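I spent Thursday at the Pullex open day in Galindo, mostly for the free coffee, and I came home with opinions! The booth everybody crowded around was the little whiteboard one, two arms on one table.
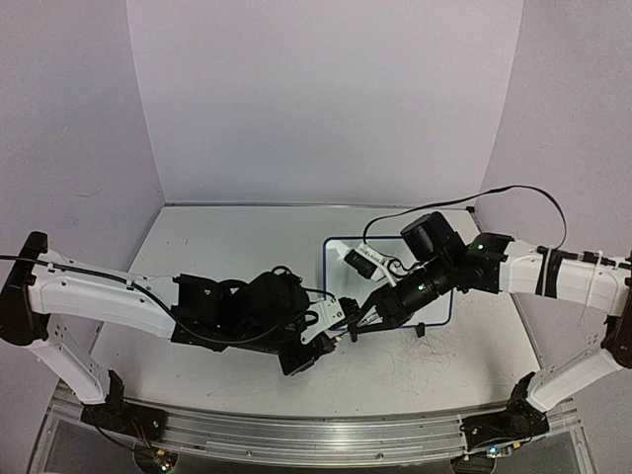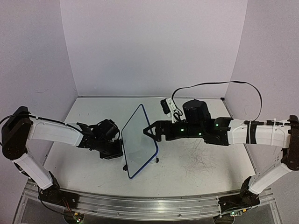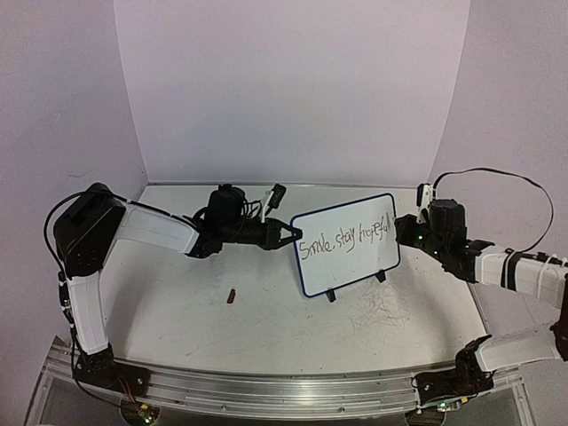
Same pair of arms in all four, and a small board with a blue border.

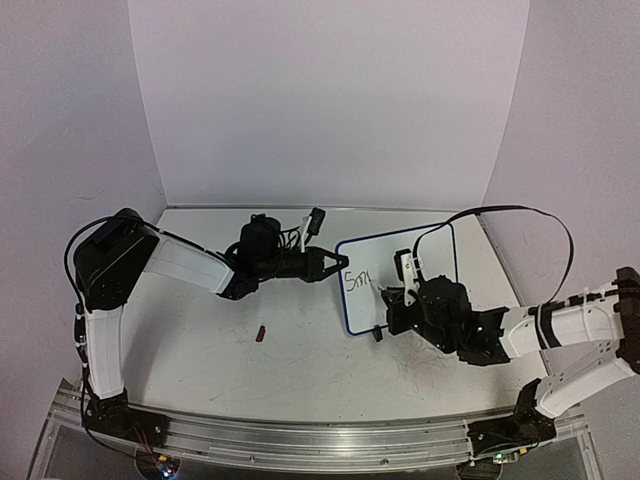 Why I want more demos like this

Most open days show you a big shiny machine behind a fence (I've been going to these since 1970, so trust me) and you clap and leave. With the Plindeck table I could stand close and look at the scuffs and the zip ties. It looked like a place where people work! My favorite was the board with "Smile, stay hopeful" on it, the last letters all squished up against the edge, just like my grocery lists.

Would I want one at home? No, not yet. But I'd take 60 minutes of this over another slide show, and I hope they bring it back in December.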